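4.2 Grasp planning on the glossy table
Last updated: August
Print this section | E-mail this section

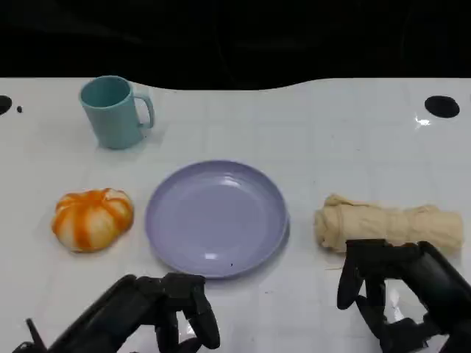 Figure 3. Head-camera view, both hands low over the table, with mug, striped object, plate and rolled cloth.

We were pretty pleased with Trumell, our planner, until we gave it a shiny white table. Glare spots kept coming back from the depth filter as little phantom objects - very annoying - and the plate in Figure 3, with highlights in its basin, is the sort of thing that set it off. So we added a colour check ahead of the segmenter and ran 776 layouts again. Phantom detections dropped from 153 to nine, which made our week!

The cloth is a different headache. Its outline gets partly hidden behind the fingers of the right hand, so Trumell now holds on to the last clear mask for 200 ms before it replans. We tried longer holds too, but the grasp targets went stale.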